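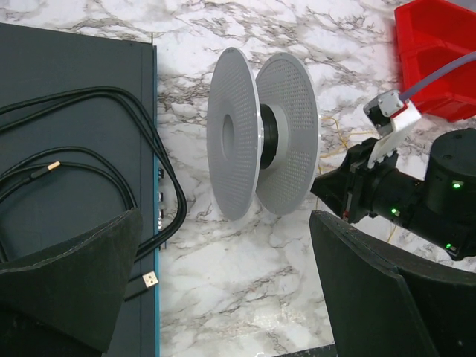

An empty filament spool on veined marble.

Do you like making things, and would you like to make them alongside other people? Stirkico is looking for 19 people to join our spring sewing and mending course in Deston, and we would love to hear from you!

We meet for 10 evenings from the start of May, in the big upstairs room at Sarnura. Dalia Benmoussa teaches hand sewing and darning, and Cosimo Sartori takes over for zips, linings and the dreaded trouser pocket (he makes it look easy, and by the end it nearly is). You'll work on your own clothes from the first evening, so bring that coat with the torn sleeve or the jumper the moths got at.

Who can apply? Anyone over 16 who lives in or near Deston. Complete beginners are very welcome, and so are people who learned at school and have forgotten the lot. Machines, thread and needles are provided. If you have a favourite pair of scissors, bring them too.

The course is free. We do ask that you come to most of the evenings, as last year we had almost 100 names on the waiting list.

To apply, send a few lines to Ngân Ngô at Stirkico by 31 Mar 2022, telling us what you'd most like to mend. Please mention if you need step-free access or a seat near the window for the light. There's tea, and usually cake.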